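In Praise of the Town Bus That Goes the Long Way Round

I love a slow bus. I don't mean a late one, I mean one with a timetable that seems to have been drawn up by somebody with cousins on every street. The 29 in Warnent is my favorite, and I would like to make a case for it before the people who want to straighten it get their way.

If you've never ridden it, the 29 leaves the depot, goes down past the tile yard, doubles back behind the high school, stops twice on the same hill, loops the hospital, and gets to Hallia after 48 minutes. A car does it in half that. There's a proposal going around to run it straight up the main road, drop the hill and the loop behind the school, and cut the trip to 29 minutes, which I admit has a certain charm given the number on the front.

I understand why people like the idea! I've stood at the Hallia end in November with wet feet, and on those evenings I'd have voted for a rocket. Fast service matters. People have shifts to get to and kids to pick up, and a bus that eats your whole morning is a bus you stop taking the minute you can afford a car. Ingvar Zoëga has been writing letters to the local paper on this for years, and he's right about nearly all of it. Frequency is freedom, he says, and a bus every 15 minutes would do more for this town than any new parking deck.

Where I part ways with him is on the hill. The two stops up there are close together, sure. On a map it looks silly. But walk it with groceries. Walk it with a stroller, or a new knee. My neighbor Eluned Eynon gets on at the upper stop and off at the library, and if you took away the upper stop she would be "only" a five-minute walk from the next one, and those five minutes are steep enough that she'd stay home. A planner's walking circle is flat. Our hill is very much not flat.

And then there's what happens on board. I have learned more about this town from the second row on the right than from anything I've read. I found my dentist on the 29. I found out that the bakery on Gwynne Street sells yesterday's rye for next to nothing if you get there before 8 a.m. I once heard two teenagers explain the entire plot of a show called Jindness from the depot to the hospital, with voices, and I still haven't watched it because I can't imagine it's as good as they were. None of this goes in a cost study, and I'm not sure it should. I just think you ought to ride the thing a few times before you redraw it.

The loop behind the school is the part I'd fight hardest for. It adds something like four minutes, and yes, for most of the day it's dead weight. But at 3 p.m. it fills right up, and those kids are going to be the grown-ups who either think of the bus as a normal way to get around or think of it as something for other people. You get one chance at that. Ffion Penry, who drives the afternoon run, knows an astonishing number of them by name, and she waits the extra few seconds when she sees one running – she'd tell you she doesn't, but she does. 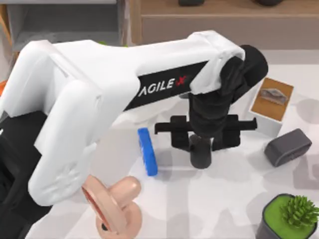
So what would I do? I'd keep the long route all day at the frequency we've got, and add a direct bus on the main road in the morning and evening, with a different number so people can tell them apart in the rain. Two lines doing two jobs. It costs more, I know. The figure going around is 45 extra service hours a week, and that's real money for a town this size. But we already pay for plenty of things that only some of us use, and I like living in a place that does. I don't play tennis, and I'm delighted we have the courts.

If the money truly isn't there, then trim the late loops and leave the afternoon alone. Take out the second hospital stop, the one by the laundry entrance that even the nurses ignore. I'd give that one up tomorrow. Put a bench and a decent roof at the Hallia end, too. Half the complaints I hear about the slow bus are really complaints about standing in the wind waiting for it, and a roof is a lot cheaper than a new route.

And please, whoever ends up making the decision, go and ride it end to end. Sit on the right going out, so you get the river after the tile yard. Bring exact change, the machine up front is moody. If it's after three, let the kids have the back.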